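**Desk against the wall or facing the room?**

**kaja_r:** I moved to a smaller flat in August and must choose. The wall saves space, but I feel closed in.

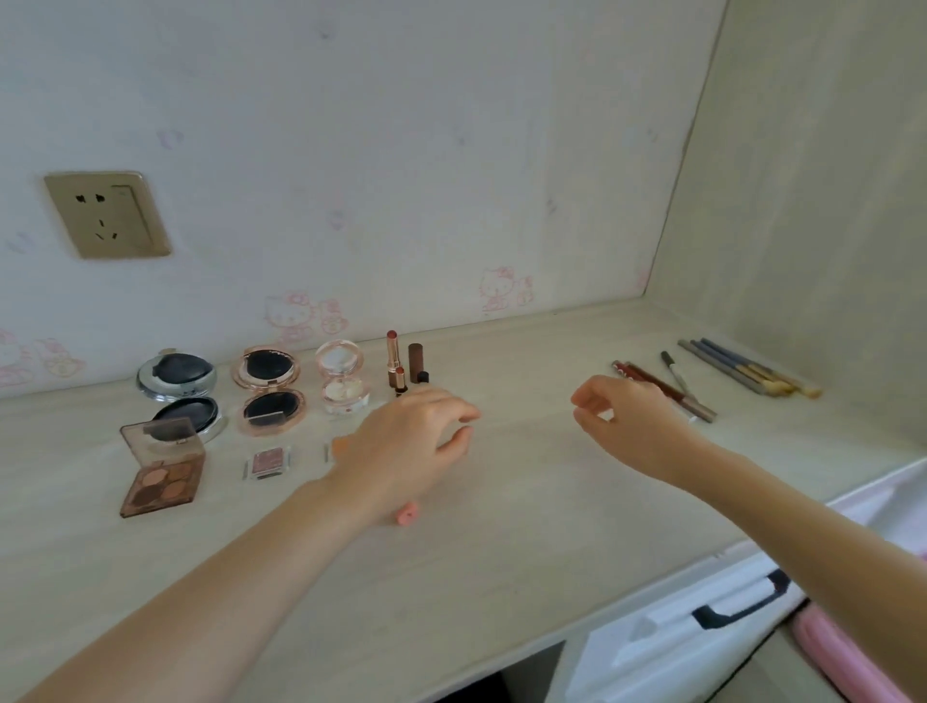 *My desk, cat wallpaper, outlet on the left*

**urmas70:** Wall, always. Facing the room I look up at every noise.

**agnese_v:** I disagree. With my back to the door I was tense all day. I turned the desk and lost 15 cm of walking space, no regret.

**urmas70:** Then put a small mirror, it costs less than your back pain.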